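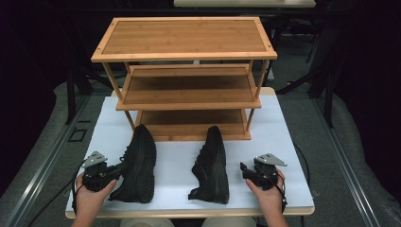 3. Task set-up: shoe placement

The second task in the Trillard project was placing a pair of shoes on a rack. The rack is bamboo with three tiers and stands on a white board. Two black sneakers are laid on their sides in front of it, toes away from the operator.

The operator sits at the near edge and works with two hand-held grippers, one per hand, each with its own cable. Both jaws start close to the shoes. Each run ends when both shoes rest on a shelf and the jaws are open.

3.1 Procedure

Jadwiga Górecki carried out 25 runs. The shoes were laid out again before each run. A dropped shoe counted as a failed run and was kept in the log.

3.2 Results

Eight runs failed. In two of these the jaw closed on the laces and the shoe turned as it was lifted. The remaining failures are listed by run number in Appendix B, together with the jaw settings used.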